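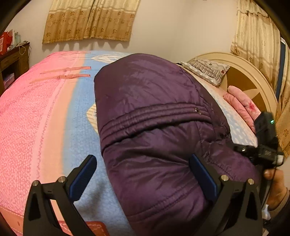 Figure 2. Padded jacket, bundled, on a quilted bed surface.

## 3. Folding and bundling padded jackets

This section applies to quilted and padded jackets with a nylon shell, stored in the Helmy under-bed drawer or the Ernulton shelf box. For knitwear, see Section 2.

### 3.1 Preparation

1. Make the bed and pull the quilt flat. A made bed gives enough room for one adult jacket at full width.
2. Empty all pockets, including inside pockets.
3. Close the main zipper, if fitted, then any snaps. Press each snap until it clicks.
4. Check the care label. Jackets must be fully dry before storage.

**Caution:** Do not iron padded nylon. Creases in the shell drop out after the jacket has been hung.

### 3.2 Bundling

1. Lay the jacket face down with the collar away from you.
2. Fold each sleeve straight across the back. Keep ribbed or stitched bands flat – a twisted band leaves a hard ridge in the bundle.
3. Fold both sides in to the width of the drawer divider.
4. Roll from the hem toward the collar, pressing air out with the forearm every 200 mm.
5. Tuck loose fabric under the bundle.

**Note:** Some bulging is normal. Do not force the padding down with straps or cord.

### 3.3 Storing

1. Lift the bundle from both sides. Do not lift by the collar, cuffs, or snaps.
2. Place it in the drawer with the folded edge down. The Helmy drawer is 900 mm wide and holds 3 adult bundles in one layer.
3. Leave the lid of the shelf box unlatched if the bundle stands above the rim.

**Caution:** Do not store padded jackets compressed past April. Long compression flattens the fill – unroll and hang for one day before use.

Revised 4 January 2025, B. Mac Mathúna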